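Notas para la charla: el sonido de caballo en el cine, de la toma directa a la mezcla

Duración prevista: 30 minutos más preguntas. Mando en la mano izquierda, puntero apagado hasta el bloque 2.

## 0. Apertura

- Saludo. Agradecer a Werkstead la sala y el equipo de reproducción.
- Delimitar el tema: cascos, arreos, respiración y relincho. Fuera quedan los carruajes, salvo una mención en el bloque 3.
- Avisar de que los fragmentos proceden de *Radebe*, largometraje de época cuya banda de efectos montamos en Revley. Dumisani Baloyi firmó el diseño de sonido; yo hice la edición de efectos y parte de la sala.
- Nivel de escucha: comprobar con el tono de referencia antes de que entre el público. No tocar después.

## 1. Por qué el sonido directo casi nunca sirve

Punto de partida: en rodaje, el micrófono está colocado para el diálogo. El casco llega fuera de eje, con mucha reflexión del suelo y con el equipo técnico pisando al lado. En los planos de grúa se suma el motor.

Segundo problema: el suelo que se ve y el suelo que suena no suelen coincidir. La calle empedrada de *Radebe* era en buena parte resina pintada sobre tablero. A cuadro funciona. En la pista de directo suena a tarima hueca, con una resonancia grave que ningún filtro quita sin llevarse también el cuerpo del golpe.

Tercero: la herradura. Por seguridad, en la secuencia de la persecución los animales llevaban protección de goma. El ataque agudo desaparece por completo. Hay que reconstruirlo.

**Fragmento 1.** Directo sin tratar, plano de llegada a la posada. Dejar correr entero. No hablar encima.

Comentario después del fragmento: el único elemento que se conservó en la mezcla final fue un resoplido, entre dos frases del actor. Está limpio y tiene la perspectiva correcta. Todo lo demás es posterior.

## 2. Reconstrucción en sala

Definir las capas en el orden en que se graban:

1. Golpe. Determina el peso. Se graba con el micrófono cerca y sin sala.
2. Superficie. Grava, tierra, piedra, hierba. Se graba aparte para poder cambiarla sin repetir el golpe.
3. Metal. Solo si hay herradura y solo en los planos donde se justifica.
4. Arreos. Cuero, hebillas, estribo. Van en pista propia hasta el final.

Insistir en la separación. El error habitual es grabar golpe y superficie juntos porque suena bien en la sala. Cuando el montaje cambia un plano de tierra por otro de piedra, la toma queda inutilizada.

Patrones de paso:

- Paso: 4 tiempos, regulares. El que más se equivoca, por exceso de regularidad. Conviene desplazar ligeramente el tercero.
- Trote: 2 tiempos, diagonales. Fácil de sincronizar.
- Galope corto: 3 tiempos y suspensión. La suspensión es silencio de casco, pero ahí siguen sonando cuero y respiración.
- Galope tendido: 4 tiempos muy agrupados. En pantalla no se sincroniza casco a casco; se sincroniza el apoyo de la mano que lidera y se deja el resto al ritmo.

**Fragmento 2.** Las capas por separado y luego sumadas. Parar entre capas con la barra espaciadora. Preguntar a la sala cuál falta antes de abrir la última.
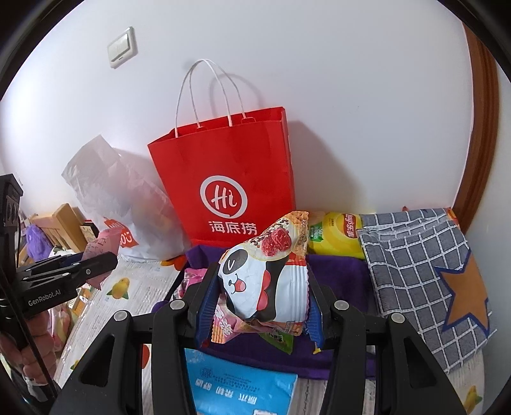 Sobre los cocos: la pregunta saldrá, mejor adelantarse. La cáscara de coco partida sigue siendo una herramienta válida para el golpe en piedra a media distancia. Rellena de tela pierde la resonancia de copa y gana masa. En primer plano no aguanta, porque el oído reconoce la cavidad. Para primeros planos usamos un mazo de goma sobre losa, con una pieza de hierro atada en la cara de impacto.

## 3. El relincho como convención

El caballo de cine relincha mucho más que el real. En una cuadra tranquila predominan los resoplidos y los ruidos de boca. El relincho largo es una llamada a distancia, y en pantalla se usa como signo de puntuación: entrada de personaje, amenaza, cambio de secuencia.

Consecuencia práctica: el animal relincha con la boca cerrada. Pasa en películas de todos los presupuestos. El espectador lo acepta si la cabeza se mueve. Si está quieta, lo rechaza.

Biblioteca propia: para *Radebe* se registraron 700 tomas en la finca de Wavthorpe, a primera hora, antes del reparto del pienso. La mayoría son respiraciones. Los relinchos aprovechables son pocos y muy reconocibles, por lo que se llevó una hoja de uso por bobina para no repetir ninguno a corta distancia.

Dato de mezcla: el relincho ocupa la misma zona que la voz humana. Si hay texto, se adelanta o se retrasa. Bajarlo de nivel no resuelve nada, queda como un defecto de la pista de diálogo.

Mención breve del carruaje: rueda, eje y caja se tratan igual que golpe y superficie. No entrar en detalle; hay material para otra sesión.

**Fragmento 3.** Secuencia de la persecución, mezcla final. Pedir que se fijen en el tramo del puente: la música entra y los cascos bajan, pero el ataque metálico se mantiene. Esa decisión es de Baloyi y costó varias pasadas.

## 4. Entrega y preguntas

- Entregar los efectos con las capas sin fundir. El doblaje extranjero lo agradece.
- Nombrar las pistas por superficie y aire, nunca por escena.
- Respiraciones en grupo aparte, con el animal identificado.

Si preguntan por bibliotecas comerciales: sirven para fondo y manada. Para un caballo protagonista, grabar.

Si preguntan por síntesis: la hemos probado en superficies, con resultado correcto en grava y malo en barro. En vocalizaciones, sin experiencia suficiente para opinar.

Si sobra tiempo, volver al fragmento 1 y ponerlo seguido de la versión mezclada. Si falta, suprimir el carruaje y la parte de nombres de pista.

Recoger el disco del puesto de proyección antes de salir.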